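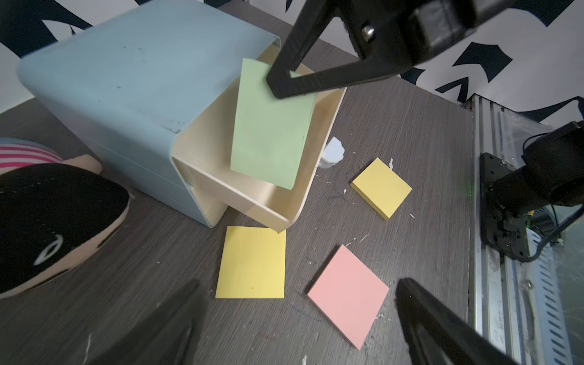

## Unit 11: Keeping a Small Office in Supplies

Reading: course pack, pages 67 to the end of the chapter. Bring a calculator on Tuesday.

**Terms**

- *Stock on hand*: what is in the building now, including desk drawers.
- *Reorder point*: the level at which you place the next order.
- *Lead time*: days between placing an order and having it on the shelf.
- *Par level*: the amount you want after a delivery.

**Desk stock and closet stock**

Most offices hold supplies in two places. Closet stock is counted and signed for. Desk stock (sticky notes, pens, clips) usually isn't, so it drops off the books the moment it leaves the closet. When you take a first count, do both. Later counts can cover the closet only.

**Working out a reorder point**

Daily use × lead time + safety stock = reorder point

Worked case: Stisora, a billing office, uses 5 pads of notes a day. Its supplier, Stolo, delivers in 11 days. The office keeps 12 pads as safety stock.

5 × 11 + 12 = 67 pads

When the closet count reaches 67, the order goes in. If Stolo's lead time changes, the figure has to be worked out again.

**Unit cost**

Divide the full invoice, shipping included, by the number of units. Students often leave shipping out. On the Brernenine invoice in the course pack, the total is $915 and shipping is already in it, so don't add it twice.

**For next class**

1. Find the reorder point for copy paper in the Vukčević case.
2. Explain in a short paragraph what happens to it if daily use doubles.
3. Read the section on returns and credits.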